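Right, I've had the Corkari two-arm kit from Skikwood on the bench since May and I keep getting asked about it, so a few posts. I paid for mine, nobody's sent me anything. (1/8)

First up: the arms are lovely. Quiet, smooth, and they stop dead when you lean on them. I came from an old Arano single arm that groaned like a garden gate, so maybe I'm easily pleased! (2/8)

Setup took me 4 evenings. Two of those were me misreading the bit of the manual on rail spacing (it's on page 11, go slowly). The software side was painless, the wizard finds both arms by itself. (3/8)

Now the fun bit. I've been trying it on small fiddly stuff, the sort of thing my old arm would just shove around. Paperclips are properly hard. They're flat, they tangle, they hide in a patterned tablecloth. (4/8)
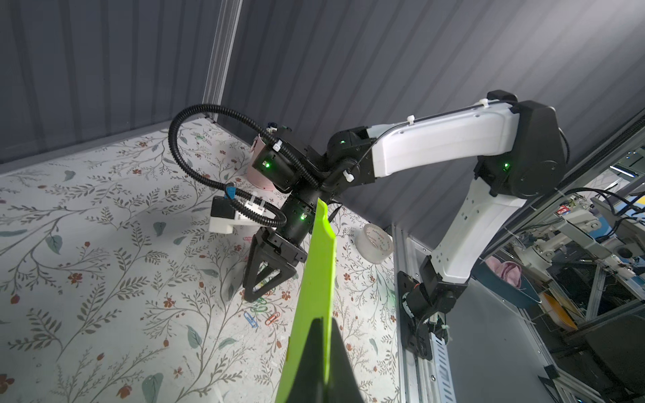 Right arm over the paperclips, green paddle up close in the left gripper.

Things I really like: the little green LEDs on the joints, which I can read from across the room, and the open triangular fingers. You can see what you're reaching for between them, and that matters loads with tiny things. (5/8)

Things I'd change: the cable loop at the wrist is big. You get used to it, but I plan my moves round it and I'd love a neater one. Also please, more cable ties in the box. I ran out on day one. (6/8)

Price: 875 for the kit, and the wrist camera bundle is another 200. Get the bundle. I tried a week without it and went straight back to the shop page. (7/8)

Next job is the Valdovinos soft fingertips, if they ever come back in stock. Happy to answer questions, especially on the rail, I've made all the mistakes already (8/8)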